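Lelalent swing frame, double, with the add-on slide. Review after one winter

Posted 27 May 2025 by Asger Hallgrímsson

Quick one because I have to get the kids in 30 minutes. Several people asked in the comments under the trampoline post what we ended up buying for the back yard. It was the Lelalent double, the A-frame one, plus the short slide. Bought through Custier, who deliver but do not assemble. Paid for it ourselves.

Short version: good frame, bad instructions, swings seats are junk. Would buy again, with different seats.

Delivery. Came in four boxes, two on one day and two on another. Fine. One box had a corner mashed in but the parts inside were OK. Custier wanted the order number every single time I called (ends in 3027, I can recite it in my sleep now). Nice people on the phone, slow on email.

Assembly. The booklet says two adults, half a day. Took us a full day and a bit of the next morning. The brackets for the top beam are left and right handed and they are NOT marked. Do a dry fit first. I put one on backwards and only saw it when the ladder side wouldn't line up, so everything came apart again. Also the hex key in the bag is soft metal, rounded off by bolt six or so. Use your own. A ratchet if you have one.

Bring a level. Our yard drops toward the fence and the frame shows every bit of it. Dug out the high side with a spade, checked, dug more. The ground anchors are decent, long screw type, and they went in fine except one that hit a root.

The frame itself. Very happy here. Legs are thick, no wobble with both swings going, and my brother in law hung off the beam like an idiot and it didn't care. Powder coat has one chip where I dropped a wrench on it. Dabbed some paint on. No rust in March when I took the covers off the bolts to look.

The seats. Thin plastic, gets stiff in the cold, and the edges dig into the back of the legs. My daughter complained the first week. Swapped both for rubber belt seats from Dal Bello, heavier, softer, no complaints now. The chains that come with the Lelalent are okay but pinch fingers, so get the coated kind or slide some tube over them.

Slide. Shorter than it looks in the catalog. Good for a three year old, boring for a seven year old. It clips to the ladder side with two hooks and I didn't love how the hooks felt, so I added a strap. Gets hot in full sun. Ours faces south because that was the only way it would fit, don't do that if you can help it.

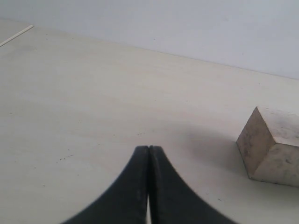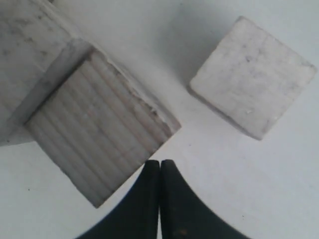
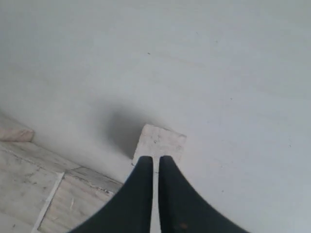
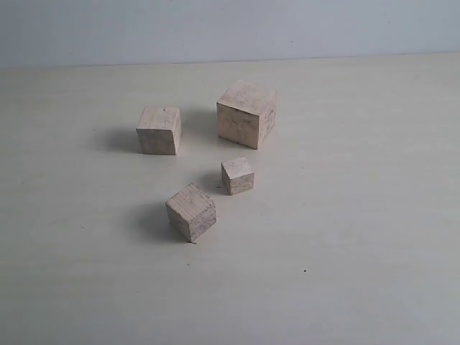

Weight limit is printed as 100 lb per swing, which sounds low to me for a frame this heavy, I think it is the seats they're worried about. Still, that's what the label says so teenagers stay off. Tell the cousins.

Surface. People forget this part of the budget. Grass under the swings was mud by the second month. We put down bark chips, the Cendalness play grade ones, came to roughly 500 dollars with the edging and the liner. More than I wanted to spend. They do get kicked out from under the swings and you have to rake them back, every week or two in summer. Rubber mats would be less work, cost more. Ask me next year.

Upkeep so far: tightened all the bolts once after the first month (the booklet says to, and a couple had moved), once more in March. Greased the hangers when they started squeaking. One cap missing off a leg, Custier sent a new one free, took two weeks.

Things I'd change: mark the brackets, put a real hex key in the box, drop the seats and knock the price down. And print the footprint WITH the swing clearance included, the box only gives the legs. You need a lot more room front and back than the drawing makes you think. We had to move the clothes line.

Scores if you want them. Frame 9. Seats 3. Slide 6. Instructions 2, and I'm being kind. Delivery 7.

Someone asked whether you can hang a baby seat off it. Yes, the hangers are standard size, we had a borrowed one up for my nephew and it fit with no adapters. Check the chain length though, ours needed taking up by three links.

Will try to add the bolt sizes to this post later when I find the booklet again. Its in the garage somewhere.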